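Was kostet ein Roboter? Und warum reicht dafür kein Taschengeld?

Stell dir vor, du willst einen Roboter kaufen, der dein Zimmer aufräumt. Gute Idee. Deine Eltern fänden sie vermutlich auch gut, bis sie den Preis hören.

Bei der Firma Zistero kümmert sich Toshiko Ishida um solche Einkäufe. Sie sagt, die meisten Leute machen denselben Fehler: Sie suchen zuerst den schönsten Roboter aus und überlegen danach, was er tun soll. Das ist ungefähr so klug, wie ein Pferd zu kaufen und dann zu merken, dass man im vierten Stock wohnt.

Deshalb schreibt sie erst eine Liste. Was soll der Arm greifen? Wie schwer ist das? Wie weit muss er reichen? Ein Arm, der 20 Kilo heben kann, ist toll, aber für eine leere Dose ziemlich übertrieben. Und teuer.

Dann kommt das Budget. So nennen Erwachsene das Geld, das sie ausgeben dürfen und am Ende trotzdem überziehen. Der Arm ist nämlich bloß der Anfang. Dazu kommen der Greifer, Kabel, Ersatzteile, Strom und jemand, der sich damit auskennt. Toshikos erste Liste hatte 82 Posten. Ihr Kollege Majdi Majali hat 7 davon gestrichen, darunter eine Kaffeemaschine. Die beiden reden wieder miteinander.

Bevor das Geld weg ist, wird geübt, und zwar mit ganz normalem Kram. 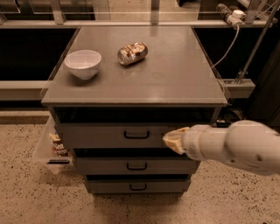
Schüssel, zerdrückte Dose, drei Schubladen: der Roboterarm am Übungsplatz.

Eine Schublade aufzuziehen findest du leicht. Ein Roboter muss dafür den Griff finden, zupacken und gerade ziehen. Klappt das beim Üben nicht, sucht man lieber noch einmal weiter.

Das Budget fürs nächste Jahr muss im November fertig sein. Die Kaffeemaschine steht wieder drauf.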